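3.2 Setting and materials

The sorting task was carried out at the same table in every session. We wanted a task that most adults have done many times without thinking about it: taking produce out of a container, or putting it into one, and finding a place for it on a shelf. The layout was kept small so that everything could be reached from one seat. Figure 3 gives two views of the table.

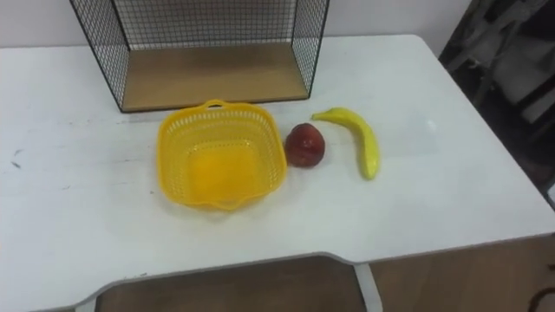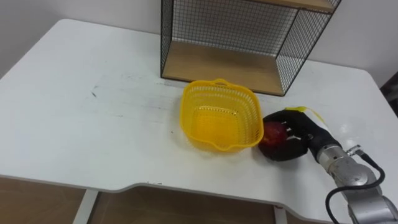 Figure 3. The work table with the yellow basket and the wire-mesh shelf unit.

The shelf unit has black wire-mesh sides and back, an open front and a light-coloured wooden board at the bottom. It stands toward the rear of the table, with the open side toward the seat. The basket is bright yellow plastic with slotted walls and a solid base. Both were chosen after the Hekis pilot, in which we used a cardboard carton and a closed cabinet. Participants in that pilot spent a good deal of time leaning over to look inside the cabinet, and the leaning was hard to separate from real hesitation about where to put things. An open unit removed most of this trouble. Mesh also lets a person seated at the front see the back of the lower board without bending.

We considered baskets in several colours. Yellow was kept for the practical reason that it stood out from the white tabletop and the black mesh, and coders could find its rim quickly when marking the start and end of each placement. It has one drawback. A bright basket draws the eye, and it is possible that participants treated it as the centre of the task when they might have started with the shelf. We return to this in Section 5.

Marks on the tabletop were left as they were. In the Hekis pilot we had put down tape to show where each item should go, and several participants lined things up with the tape so carefully that their movements no longer looked like ordinary tidying. For the present study the basket position was checked by eye before each trial, and small differences in its distance from the shelf were accepted. It was sometimes set almost against the shelf and sometimes a little forward of it. We did not find that this changed the order in which people worked, although we did not test for it formally.

The produce was artificial. Real fruit bruises and softens over a month of handling, and a participant who picks up a soft peach will usually put it aside, whatever the instructions say. The artificial pieces kept the same shape and colour from the first session to the last. They are lighter than real fruit, and two participants remarked on this during practice. The full set held 14 pieces, of which 8 were used in any one trial. Pieces were drawn so that each trial included at least three round ones, as these roll and have to be set down with more care than long or flat ones.

3.3 Procedure

Participants sat centred on the shallow curve in the front edge of the table. The chair height was adjusted once, at the beginning, and then left alone. Each person completed two kinds of trial. In filling trials the basket began empty and the pieces were laid out on the table. In clearing trials the pieces began in the basket and had to be moved to the shelf. The wording of the instruction was the same both times: "Please put these away the way you would at home." We gave no further guidance on order, grouping or the use of one or both hands. If a participant asked whether a certain spot was allowed, the experimenter repeated the instruction.

A session had 15 trials and took around an hour including the practice. The first three trials were treated as practice and are left out of the analysis. A short rest was offered halfway through, and most people took it. Sessions were run in the morning where possible, as the room is noisier after lunch.

We recorded the order in which pieces were moved, the place where each came to rest, and any later correction. A correction was counted when a piece was touched again after the hand had fully left it. Nudging a neighbour while setting something down was not counted, unless the participant then went back to straighten it. This rule is stricter than the one in the Nigam protocol, where any second contact is scored, and our correction rates should be read with that in mind.

3.4 Coding

Two coders worked separately through the recordings using the Derum scheme, with one change. Derum treats a container as a single location. We split the basket into a centre and an edge, because people filling it often began along the walls and left the middle until last. Disagreements were settled by watching the trial again together. Most of them concerned pauses, and in particular whether a hand held above the basket was waiting or still choosing. Where the coders could not agree, the pause was left uncoded and the rest of the trial was kept.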